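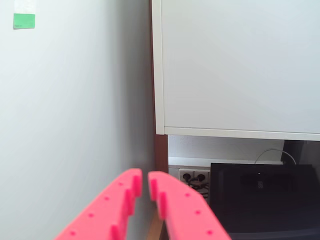

White wall-hung cabinet beside a painted wall.

Stukwood and Korik to Open Shared Repair and Storage Space for Household Goods

9/1/24

Stukwood, the furniture and fittings supplier, and Korik, which runs household repair counters, today announced an agreement to open a shared service space in Løken. The space will take in small household items for repair, sell spare parts over the counter, and rent out storage by the month. It will be called Desska.

Desska will occupy the ground floor of a former dry goods store. The building has been empty for several years and has been rewired and repainted under a lease signed by both companies. Stukwood is responsible for the interior, including all cabinets, counters and shelving. Korik will staff the repair counter and keep the parts stock.

The parts stock will open with 3,761 items. Most are for goods made in the last twenty years: hinges, drawer runners, lamp holders, switches, kettle lids, vacuum hoses and chair casters. Customers can buy a part and fit it at home, or leave the item at the counter. Korik will give a written price before any work starts. If the customer turns the price down, the item can be picked up the same day at no charge.

Repairs will be done in the order they come in. Korik expects most small jobs to be ready within a week. Items that need a part from outside will take longer, and customers will be told the expected date when they drop off. Finished work carries a guarantee of 18 months on the part and the labor.
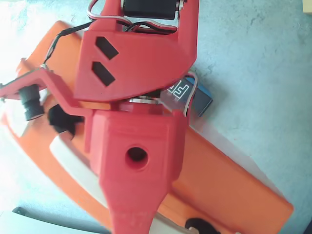 Red printed parts and wiring over a long orange plastic object.

Desska will not take gas appliances, refrigerators or anything that needs two people to carry. Upholstery is also outside the service for now. The companies will review the list after the first winter.

Storage is the second part of the business. There will be 78 lockers in three sizes at the rear of the building, each with its own key. The smallest is meant for papers and hand tools. The largest will hold a child's bicycle or a set of winter tires. Lockers are rented by the month with no minimum term, and the first month's rent is refunded to any customer who stays a full year. Paint, fuel and food may not be stored.

Stukwood will also use the front of the building to sell cabinets and shelving returned from its showrooms. These pieces have been checked and cleaned, and small marks are noted on the tag. Prices will be up to 43 percent below the showroom price. Wall-hung cabinets will be sold with a fixing kit, and delivery inside Løken is included. Stukwood will not hang cabinets for customers at this stage, but a printed guide to wall types and screws will be free at the counter.

The two companies have worked together before. Korik has handled hinge and runner claims for Stukwood customers under a service contract, and many of those customers asked for a place where they could bring other things. The contract will continue and claims will be accepted at Desska as well as by mail.

Desska will open to the public in March. Until then, the repair counter will run a limited service by appointment, mainly for existing Stukwood customers with open claims. Locker reservations will be accepted once the rear of the building has passed its fire inspection. Anyone who wants to be told when reservations open can leave an address through the form on either company's website.

Parking is available behind the building for drop-off and pickup only. The entrance is level with the street, and the front counter has a lowered section for wheelchair users.

About Stukwood
Stukwood supplies cabinets, shelving and fittings to homes and small offices. It sells through its own showrooms and by mail order.

About Korik
Korik repairs small household goods and sells spare parts to the public and to the trade.

Press inquiries may be sent to either company through the press section of its website. Floor plans and a price list for locker rental are available on request.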